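Against the single pattern, or in favour of it

The domestic backsplash has become a place where people spend money in order to hide dirt. I don't say this as a criticism. A splash zone behind a worktop collects grease, starch and mineral deposits, and a surface that conceals them between cleanings has practical value. My objection is to the way the printed terrazzo panel is now sold, as though it were a neutral choice, equivalent to white tile. It is a strong pattern with particular effects on how the work in front of it gets done.

I fitted one in June, a Zurnetti sheet bought through the Perkdale trade counter, 2000 mm long and cut down to 707 mm for the return wall. The chips are printed at mixed sizes, on white, with fine speckle between them. At arm's length this reads well. At the distance from which one washes up, the eye has a lot to sort out.
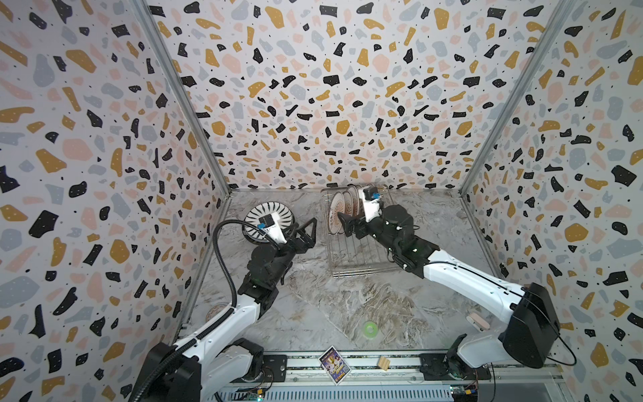

Crockery is where the difficulty shows. A plate with a busy rim, black stripes on white for instance, competes with mustard, pink, blue-grey and black chips of much the same visual weight. The edge of the plate is the part one needs to find quickly when picking it up, and edges are what a broken pattern is good at hiding. Plain ware suffers less. The eye treats a large blank disc as a single object whatever is behind it.

The usual answer from the showrooms is to quieten the worktop. I agree with this as far as it goes. A grey marble-effect surface has low contrast and a soft vein, and most dishes put down on it can be seen at once. The Tulell range does this competently and wipes clean with a damp cloth. What it doesn't do is help with anything stood upright, where the background is the wall again.

My second point concerns junctions. Two patterned walls meeting at a corner need a trim, and the cheap course is a matching plastic bead, which tries to disappear and instead looks like a fault in the print. A plain metal strip is better. It gives the eye a line to rest on, and it covers a cut edge that is seldom as straight as the fitter believes. The same applies where the wall meets the worktop - a metal edging there is worth having, provided the sealant behind it is continuous. Evangelista sells both sections in one finish, and I would pay the extra.
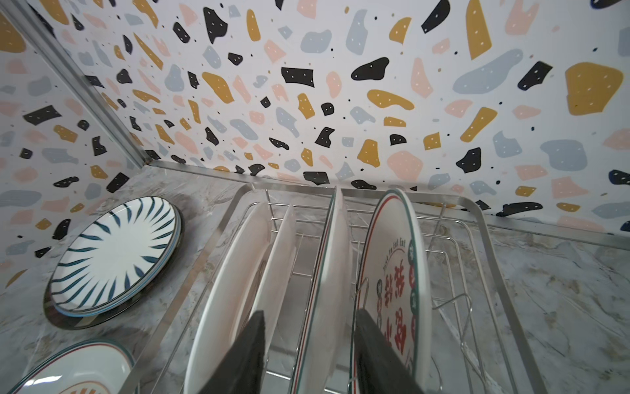 Draining racks are the item most often chosen last, generally to match the tap. They ought to be chosen with the wall in mind. An open wire rack lets the pattern through from most angles, so the contents have to do the work of being visible. Stood on edge in the slots, two plain white plates hold their own without effort, and a white one with a thin green and red line at the rim gives a second cue, a useful one when the plate is presented edge-on. A solid-sided rack would screen the wall more fully, but it drains slowly and collects scale in the base.

I would still fit the terrazzo again. The panel has kept its finish, and the marks it hides are marks I should otherwise be wiping off twice a day. I would order the smaller chip size for the return, keep the decorated plates in the cupboard by the table, and put plain ware nearest the sink. The trim I would leave exactly as it is.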